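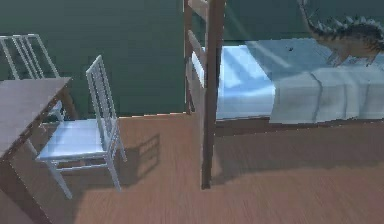 *White slat-back chairs, teal wall, plank floor.*

**February, shop notes, batch 17**

OK, milk paint again! Mixed the Skirkovel powder 1:1 by volume like the bag says and it was way too thick (cottage cheese, basically), so I let it sit for half an hour, added a splash more water and put it through the paint strainer twice. Much better. I want to try it without the bonding additive on the raw maple offcuts and with it on anything that's already had varnish. Last time I skipped it on the old varnish and the whole panel flaked off in my hand, which looked kind of great but wasn't what I was after.

Test boards so far:

- Board A, raw maple, two coats, no topcoat. Chalky, marks if you breathe on it.
- Board B, same but with Tisent hemp oil wiped on after. Went darker than I wanted, and still smells.
- Board C, old varnish, scuffed with 220, additive in the first coat only. Holding on so far, tape pull came up clean.

Spindles are the slow part no matter what. The foam brush leaves a ridge down the back edge every time, so I'm going back to the little Marchetti sash brush and doing the backs first with the piece upside down.

To do: order more strainers, redo B with half the oil, label the jars!! Leftover mix was already going sour by 4 pm so dump it tonight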